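About Vellato

Vellato is a catering company serving businesses, schools, and private hosts. We prepare breakfasts, lunches, receptions, and formal dinners in our own kitchen on Tistel Street and deliver them to offices, meeting halls, and homes throughout the city and its neighboring towns. The company has been in continuous operation for 13 years and remains privately owned.

Our History

The company was established by Minttu Jääskeläinen, who had previously managed the dining room of a small hotel and wished to offer its style of cooking to customers who were not able to leave their place of work at midday. The first kitchen was a rented space behind a bakery, with two ovens and a single delivery van. The menu consisted of soup, bread, a hot dish, and a salad, and it changed every week.

Demand from local employers grew steadily, and in its fourth year the company moved to its present location. The new building allowed us to separate the bakery, the cold kitchen, and the hot kitchen, and to install a proper loading area. We subsequently acquired Suominen, a family-run bakery well known for its rye bread and cardamom buns. The Suominen recipes are still in daily use, and the name has been kept for our line of breads and pastries.

Our Services

Workplace dining is the largest part of our business. Customers may order a daily lunch service, a weekly service, or single deliveries for meetings and training sessions. Hot meals are delivered in insulated containers and may be served by our staff or set out for guests to serve themselves. Coffee, tea, and pastries are available for both morning and afternoon breaks.

Our events department plans and serves receptions, weddings, anniversaries, memorial gatherings, and seasonal parties. Each event is assigned to one coordinator, who remains the customer's point of contact from the first inquiry until the final invoice. The coordinator will prepare a written proposal including the menu, the number of serving staff, the tableware, and a schedule for setup and clearing. Tastings are offered for formal dinners and weddings.
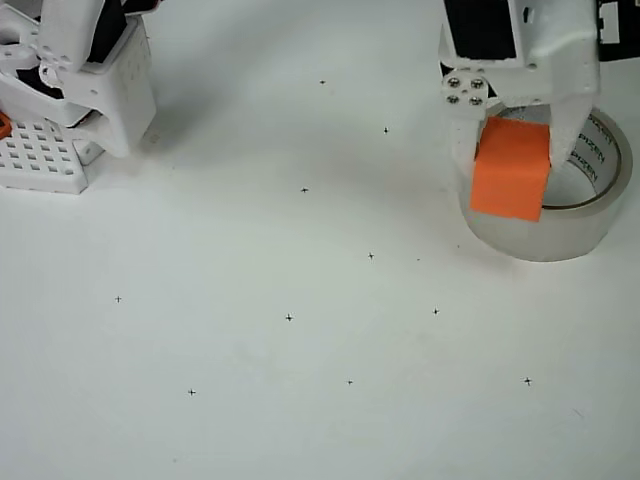
Tableware, linens, and glassware are provided from our own stock. Customers who prefer to use the tableware of the venue are asked to inform their coordinator when the order is confirmed. Rental furniture can be arranged through outside suppliers and will be listed separately in the proposal.

School and childcare meals are offered under the name Potance. These menus are planned in a 4-week cycle and are sent to each school before the cycle begins. Portion sizes are adjusted by age group, and a vegetarian dish is available every day. Families with questions regarding a particular dish should contact the school office, which will forward the matter to our kitchen.

Our Kitchen

Meals are cooked on the day of delivery wherever the dish permits. Stocks, braised dishes, and certain desserts are prepared the day before and chilled. Work in the bakery begins at 2 a.m. so that bread can leave the building with the first breakfast orders.

We purchase vegetables, dairy products, and eggs from regional producers when they are in season, and our menus are written with this in mind. Root vegetables, cabbage, and apples feature strongly from November until spring. Fish is ordered according to the day's supply, and for this reason the menu may name the method of preparation without naming the species.

Special diets are accommodated in all of our services. Dishes for guests with food allergies are packed separately and labeled with the guest's name or table number. Our kitchen handles wheat, milk, eggs, nuts, and fish, and we are therefore unable to guarantee that any dish is entirely free from traces of these ingredients. Customers are asked to state all dietary requirements in writing at the time of ordering.

Our Staff

The kitchen is led by a head chef and divided into 4 sections, each with its own supervisor. All kitchen and serving employees receive instruction in food hygiene before beginning work, and this instruction is repeated at regular intervals. Serving staff are also trained in table service and in the handling of special diets.

Vellato accepts apprentices from vocational programs in cooking, baking, and restaurant service. Apprentices spend time in each section of the kitchen and are paired with an experienced employee for the length of their placement. Several of our present supervisors first came to the company in this way. Applications are received throughout the year and should include a short letter and the name of the school.

Waste and Packaging

Food waste is weighed at the end of each shift and the results are reviewed by the section supervisors. Reusable containers are used for all workplace and school deliveries and are collected with the following order. Disposable packaging is supplied on request for single deliveries.

Orders and Inquiries

The office accepts orders by telephone and through the order form. Lunch orders for the following day must be received by 11 a.m. Event inquiries should be made as early as possible, particularly for dates in the holiday season, and should state the date, the location, the expected number of guests, and the type of meal desired. Visits to the kitchen and tasting room are by appointment.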